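Let Them Pick a Bad Topic

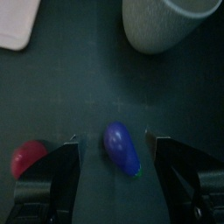
I've been helping freshmen with their first research papers for four years now, mostly at a beat-up table near the printers, and I'd like to make a case for the bad topic. You know the kind. Too big, too weird, too close to something they saw on their phone last night. Most handouts tell students to narrow it down before they even open a database, and I think we're pushing that step way too early.

Last January a student of mine wanted to write about "sleep." Just sleep! The worksheet said she needed a research question by the end of the hour, so she wrote one down to make me happy (something about caffeine, I think) and then spent two miserable weeks on it. When she finally came back we threw it out and I let her wander. She read encyclopedia entries, she followed footnotes, she got stuck for a whole afternoon on night-shift nurses. And there was her paper.

My colleague Tiziana Benedetti thinks I'm being soft. She says a student staring at 64 pages of search results will close the laptop and go get lunch, and sure, some of them do. Her sections get a topic form with 10 boxes on it and everybody has a thesis by week two. Her papers come in on time, I'll give her that. Mine don't always.

But I read a lot of drafts, probably around 100 a term, and I can usually tell which ones were written by somebody who picked the question off a list. The sources are fine, the citations are fine, and the writer would clearly like to be somewhere else.

So what I'd ask for is one week. Give them one week with no thesis, no outline and no required number of peer-reviewed articles. Have them keep a messy log of what they looked up and where it sent them, and grade the log on whether it exists. Then do the worksheet.

Tiziana has agreed to try it with one section next term, as long as I take her early one in exchange. I already regret the early part.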